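Workplace automation at Ruronow

Workplace automation at Ruronow refers to the gradual move of hand work to machines at the company's parts and packing operation, and to the new kinds of jobs that have grown up with it. Ruronow sorts, checks and repacks small household fittings for resale: hinges, blind brackets, curtain rings, tap washers and the like. It is often brought up in local discussions of automation as a place where floor staff had an unusually large say in how the robots were taught.

Background

For most of its history Ruronow did everything by hand. Fittings arrived mixed in cartons, were tipped out on benches and were sorted by people who knew the stock by feel. The work was skilled, but it was also hard on wrists and shoulders, and the late shift was always difficult to fill. The first machine, a counting and bagging unit called the Gradex, took over the dullest part of the job and was popular almost from the start. It did one thing very quickly! It couldn't pick a bent hinge out of a pile, though, and the benches stayed busy.

A second step came with the Tuveck project, which set out to teach robot arms the sorting and handling tasks themselves. Tuveck learns from people. Workers carry out ordinary tasks using hand-held grippers, and the recordings are used to train the arms. The software that turns the recordings into robot movements is known as Sikder, and it has been through 2 major versions.

The recording work

Recording is done in a plain upstairs room away from the noise of the benches. Sessions last 30 minutes, with a break before the next one, and staff rotate through them alongside their usual duties. A person who records in the morning will often be back at the sorting bench after lunch, which keeps the demonstrations close to how the work is really done.
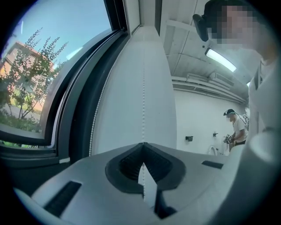
Rowena Estrella

Recorders wear a head-mounted device and work with a hand-held gripper, and it takes a little while to get used to both. New starters tend to grip too hard and move too fast. Experienced sorters have a lovely economy of movement, and much of the early training consists of helping them keep it while holding a tool in place of the part itself. By the end of the first programme 186 tasks had been recorded, from lifting a single washer off a tray to untangling a chain.

Small habits turned out to matter a great deal. One sorter always tapped a bracket on the bench before turning it over, and the arms picked up the tap as well. The team argued over whether to remove it and in the end left it in, as it settled the loose screws to one side (the bench staff had known this for years).

Effects on staff

Of the floor staff, 34 people now spend part of their week recording. The role was given its own pay grade after some months of negotiation, and recorders can mark any session as unusable without giving an explanation. Heavy lifting has dropped away, and the late shift is largely run by the arms with a small crew looking after them.

The change has had its costs. Some long-serving sorters miss the company of a full bench, and a few have said plainly that they don't enjoy teaching a machine a trade they learned from a neighbour. There is also a standing question about credit, as a movement recorded by one person may be repeated by an arm for years afterward. Ruronow agreed in April to keep a register of who demonstrated each task, and the names are shown on the control screen when the task is running.

Training and new roles

Several jobs exist at Ruronow that weren't there before. Arm minders clear jams and decide when a carton should go back to a human bench. Reviewers watch recordings and label them. Both roles are filled from the floor first, and the training is held during paid hours on Wednesday afternoons.

See also

Learning from demonstration
Job rotation
Gradex counting unit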